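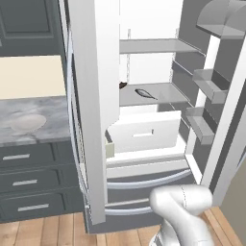
Fridge render, doors open, lower drawer out.

Stulmont fitness lab, bench notes, December

Monday, 7:40. Step test rerun, adult walk-in group. Continuing from the last entry. The open question is still whether the heart rate recovery numbers from the 40 cm step can be compared with those from the lower box, and the short answer after this morning is no, or at least not with the correction I was using.

Setup. Metronome at 96 beats per minute, four beats to a step cycle, three minutes of stepping, then seated. Chest strap on everyone, wrist unit on the left arm as a second channel. Recovery heart rate read at 60 seconds from the moment of sitting down. Doğukan ran the clock, I logged. Room at 20 C at the start and 22 C by the end, door propped open after the fourth person.

Strap contact. Two straps dropped out in the first minute. Both were the older Mollow straps with the stiff electrodes. Rewetting fixed one. The other was swapped and the trial repeated after a ten minute rest, so that row is flagged in the sheet and should stay out of the pooled average. I would retire the stiff ones altogether. Gunārs wants to keep them as spares for the spring intake. We can argue that later.

Export. The logger wrote 1264 rows for the morning. After removing the warm-up, the repeated trial and the stretch where the receiver lost sync, 1153 are left, so 111 rows out. Most of the removed rows come from one block when the receiver was moved to the window sill. Put it back on the cart. It does not like the sill.

Recovery numbers. People who step at the full 40 cm and are under 165 cm tall are working a good deal harder than the protocol assumes. Their knee angle at foot contact is past 90 degrees and they push off the trailing leg to make up for it. The peak heart rate goes up, the 60 second value goes up with it, and the score table then puts them one category lower than their bike test does. Seven people in the current set fall into this group. Five of the seven moved up one category when retested on the 30 cm box. The other two did not move.

I had been subtracting a flat 6 beats for the tall step. It works for the middle of the height range and is wrong at both ends. Plotting the difference against leg length gives something close to a straight line, but with this few people I would not fit anything to it yet. Dropping the flat correction as of today. Old rows keep it, in the column marked "adj", and new rows leave that column blank.

Cadence. Priit M. asked whether people were keeping to the beat. From the foot switch on the box: first minute good, second minute good, third minute drifting late in the older half of the group. The worst case finished three cycles short. A cycle count should go next to each score from now on. A low recovery heart rate with missing cycles is not a fitness result. I have added the field to the paper form, bottom right, below the resting value.

Resting values. Still too high across the board. People come up the stairs, sign the form, and get measured within two minutes. Tried five minutes seated with no talking. Mean resting value came down 7 beats against the same people's intake sheets. That is larger than most of the training changes we are trying to detect over eight weeks, so five minutes seated is now part of the protocol, and anyone booking slots needs to leave room for it. Booking sheet changed from 15 to 20 minutes per person.

Wrist units. Agreement with the strap is fine at rest and poor in the first 20 seconds after sitting. The wrist reading lags and then overshoots downward. By 60 seconds most have caught up, two had not. Not usable for the recovery score. Fine for the home walking logs, where all we want is a rough average over half an hour.

Home walking logs. The Laur group is in week three of eight. Target is 30 minutes on five days, at a pace where talking is possible and singing is not. Returned sheets are uneven: some list minutes, some list steps, one lists streets. Žydrūnas is redrawing the sheet with a single box per day for minutes and a tick for "could talk". Steps can be written in the margin by those who like them. We will not convert steps to minutes. I tried it on the old sheets and the spread was too wide to be worth anything.

Grip and chair stand. Done for the Fluvetwood people only. Chair stand count over 30 seconds, arms crossed, chair against the wall. The count was inconsistent between two observers on three trials, always on the last stand. Rule from now on: more than halfway up at the buzzer counts as a full stand. Grip dynamometer reads 1.5 kg low against the check weight. Same offset at both loads, so I have taped a note to the handle and left the raw values alone in the sheet. It needs to go out for calibration before the eight week retest, or the two sets will not line up.

Afternoon, 3:15. Ran myself twice as a check on repeatability. 40 cm box, 60 second recovery value 104, then 109 after a 30 minute break. Same on the 30 cm box: 93 and 95. Coffee in between, which I should not have had. Repeat without.

Doğukan did the same with no coffee and got 98 and 99 on the tall box. One person, two trials, so read nothing into it beyond the obvious.

To do
Move all new intakes to the 30 cm box. Keep the tall one for people already halfway through the program.
Ask Priit K. for leg length on the existing group, floor to top of hip bone, shoes off.
Foam pad under the box, it walks on the tile after two or three people.
Batteries for the foot switch.
Send the grip unit out.
Check whether the score table has a published version for the lower step. The photocopy in the binder has no source on it and the bottom row is unreadable.
Recompute the October scores without the flat 6, save as a separate file, do not overwrite.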